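**Sixteen-hole drawer tray for socks and small cloths - worth it?**

**wirnby_haf** wrote:

Hello all, long-time reader and very occasional poster. We moved to Wirnby in December and I've finally reached the chest of drawers, which has been a disgrace in every house we've lived in. I'm very taken with the plain wooden trays with lots of little compartments, four across and four deep, and I'd love to hear from anyone who keeps socks or hankies or flannels in one. My drawer is 44 cm deep inside, if that helps. Do things stay put, or am I going to be fishing about at the back every morning?

Mine would be very like the one in this photo, pale wood with no paint on it.

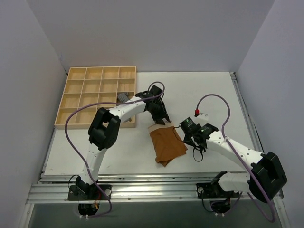 *Sixteen-section tray, with a rust-brown cloth beside it*

I do like how shallow it is - you'd see everything at a glance. Haf Nicholas, if anyone remembers me from the old Stanormont board!

**mothballmaggie** wrote:

Haf! Of course I remember you, you sent me those marrow seeds. I've had a tray like that for years and I wouldn't be without it. Socks go in rolled, one pair to a hole, and I fill from the back row forwards so the front ones are left for whatever comes off the airer last. The brown cloth with the beige band is far too big for one hole as it's lying there, mind you. Fold it in thirds longways and then roll it, and I think you'd get away with it.

**Dultville_Des** wrote:

I'm afraid I'll have to disagree with Maggie, with great affection. We had one and gave it to my sister. Fixed dividers are lovely until you own a thick pair of walking socks, and then you've one sock sitting up like a loaf and the drawer won't shut. Shoeboxes cut down to size did us just as well and cost nothing.

**mothballmaggie** wrote:

Des, walking socks live in the boot cupboard. I've told you this before!

**pegbag90** wrote:

I'm somewhere between the two of you. Small things, yes - the grey one with the dark stripes in Haf's picture looks about right for a single hole even crumpled up. For bare wood I'd run fine sandpaper over the insides first, as I lost a good pair of tights to a splinter.

**wirnby_haf** wrote:

Oh, the sandpaper is a very good thought, thank you. Des, I do see your point about the loaf, my husband's socks are enormous. I might try the tray for mine and shoeboxes for his, and I'll measure the height of the drawer tonight before I order anything.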